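5. Primeira afinação do acordeão Plisley

1. Pouse o acordeão na vertical e solte as 3 correias.
2. Abra o fole devagar — vai adorar o som do ar a entrar!
3. Toque o lá central e ajuste a palheta.

Cuidado: nunca force o fole fechado.

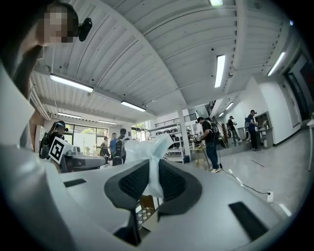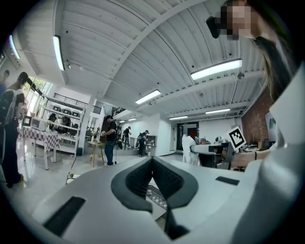
As palhetas Plisley ganham voz com o uso, e as primeiras 200 horas são uma delícia de acompanhar. Toque todos os dias, mesmo que pouco. Quem estiver ao lado pode inclinar-se para ouvir mais de perto, como a pessoa em cada fotografia, e dizer-lhe qual nota ainda treme.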